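Dalibor Čierny has been fitting and selling household furniture for long enough to have opinions about shelves. He set up Oravec, a small showroom and fitting business, with his colleague Ludmila Michalík, and the two of them still split the work in the same way. He does the measuring and the building, and she deals with the rooms once the building is done.

I met them in October to talk about storage cabinets, and in particular about the tall white one they call the Nendau, with an upper part for things people want to see and a lower part for things they use every day.

"People come in and ask for more storage," Čierny said. "I ask them what they want to store and they can't say. They say 'things'. So we go home with them and look at the things."

He said the visits rarely take more than an hour. He carries a tape measure and a notebook, and writes down the largest object in each room that has no fixed place. In one flat it was a sewing machine. In another it was a stack of board games that had lived on the stairs for years.

"You start with the awkward one," he said. "If you start with the books, you get a bookcase, and the sewing machine is still on the floor."

Michalík takes a different view of the first visit. She does not measure anything. She asks who puts things away and who takes them out, and whether those are the same person.

"In most homes they aren't," she said. "One person has a system and the others don't know it. A door makes that worse. If it's behind a door, you need to be told. If it's on an open shelf, you can see where it goes back."

The Nendau came out of that argument. Čierny wanted doors across the whole of the top. Michalík wanted none. They settled on one tall door, on the left, with open squares beside it.
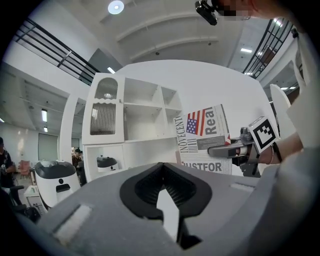 The white cabinet, with its arched glass door, open squares to the right and an open cubby in the lower section.

The glass in the door is ribbed, and I asked whether that was for looks.

"Partly," Čierny said. "Clear glass has to be tidy behind it all the time. With ribbed glass you get the light and the colours, and you don't see that the cups don't match."

The arch at the top was Michalík's idea. Čierny was against it at first on the grounds of cost, and he still thinks a straight door would have sold as well. She pointed out that he had put the arched one in his own hallway. He said that it had been a spare.

The open squares are the part customers ask most about. They want to know what to put in them, and both of them advise leaving them empty for the first week or two.

"You walk past it with your hands full and you put something down," Michalík said. "That's where that thing goes. Then you do the same with the next thing. If you fill it on the first evening, you fill it with what was in the boxes, and you'll be moving it all again by the end of the month."

She is less relaxed about the lower section. In her experience an open space near the floor collects shoes, bags and post, and it should be given one job from the start. She has seen it used for a dog's bed, for a record player and for a child's wooden bricks. The bricks worked best, she said, as the child could reach them without help and could also put them back.

They have fitted 93 of the cabinets so far. Čierny keeps the list in the same notebook as his measurements, with a note of the wall each one went on. Outside walls are a nuisance in older houses, he said, and he leaves a small gap behind the cabinet so that air can move.

The handles and hinges come from a supplier called Prallis. The paint is a matt white from Weltico, chosen after two glossier ones showed every fingerprint. He has kept the sample boards and brought them out to show me — the marks were still on them.

I asked how they clean the ribbed glass. Michalík uses a soft brush, working along the ribs, and then a barely damp cloth. She does not like sprays on it, as the liquid runs down into the bottom of the door and stays there.

Both of them have the cabinet at home. Čierny keeps glasses behind the door and tools in the squares, which his family has asked him to move. Michalík has books in hers, and one square she has left free for whatever needs to go out of the house the next morning. On the day we spoke it held a library book and a pair of gloves she was returning to her sister.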